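Chapter 13
Folding, and Why We Put It Off

A basketball kit is made of two pieces, a jersey and a pair of shorts, and between them they can occupy a whole sofa. A winter coat, many times the size, will hang on its hook for months and trouble no one. The difference lies in where each is put down. Coats have hooks. Sports clothes have whichever soft surface is nearest the door.

In Chapter 12 we followed the wash from the basket to the line. We now come to the stage most households skip. When the Staltow Home Survey asked 196 households where clean clothes spent their first night, the wardrobe came third, after the sofa and "a chair". The chair was seldom used for sitting.

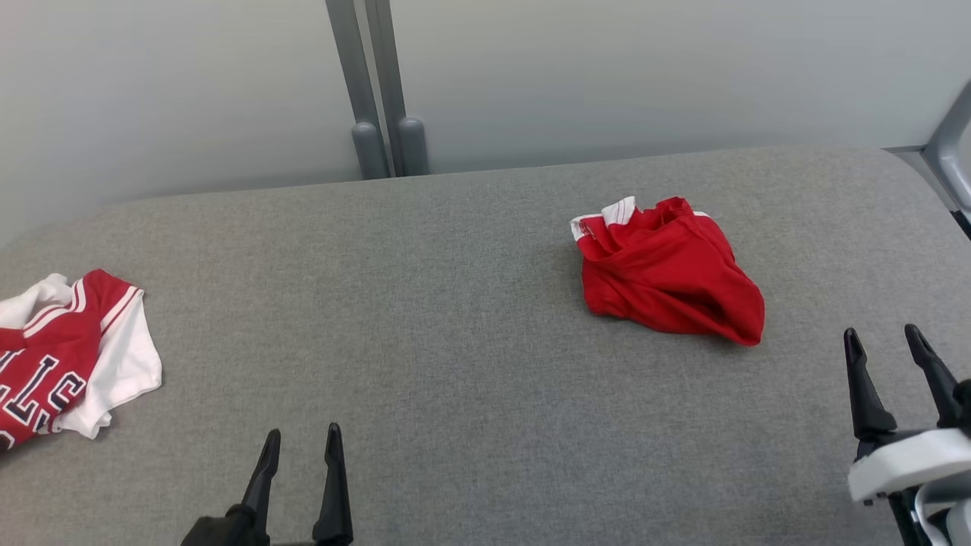 Slippery sports fabric makes matters worse. Cotton, once creased, at least stays where it is told. A jersey slides off its own fold, and big letters across the front tempt the folder to keep them on show, so that the whole thing ends up wider than the shelf. Shorts are simpler and get less care. Most people roll them into a lump and call it a method.

The method taught in this chapter is the Bråten fold, which needs a flat surface, two hands and about 18 seconds. Beginners should allow longer, and should not attempt it in front of family. We start with the jersey, face down, armholes level, and work inwards from the sides. The shorts follow in Section 13.2, where the waistband is used as a guide for everything else.

Before you read on, fetch one top and one pair of shorts from wherever they have settled. Smooth them out with the flat of your hand. If they have been there since October, shake them first.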